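Getting your story onto the student paper site, quick version. For new staff, December issue onward.

Write in the shared doc first. Not in the site editor — it eats drafts. Headline under 44 characters or it wraps ugly on phones. Byline is first and last name, no nicknames.

1. Paste into Kastuvov as plain text
2. Fix the paragraph breaks (they always go weird)
3. Pick ONE section. Features or News, not both
4. Add a pull quote, 20 words max
5. Add art and a caption, then hit Send to Editor

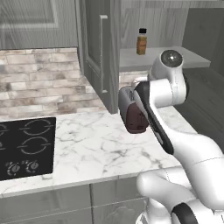 *Simulated kitchen with a white robotic arm. Computer rendering.*

Captions go in italics, present tense. Credit goes in the credit box, dont type it in the caption.

Quotes: full name and grade the first time, last name after that. Check the speling of names with the actual person.

Poonam Rana reads everything before it goes live. Send by 8 p.m. and she'll get to it that night. After that, next day. If it comes back with more than 29 comments, go find her at lunch — faster then answering them all in the doc.

Don't hit Publish yourself. The button works for everybody, sorry.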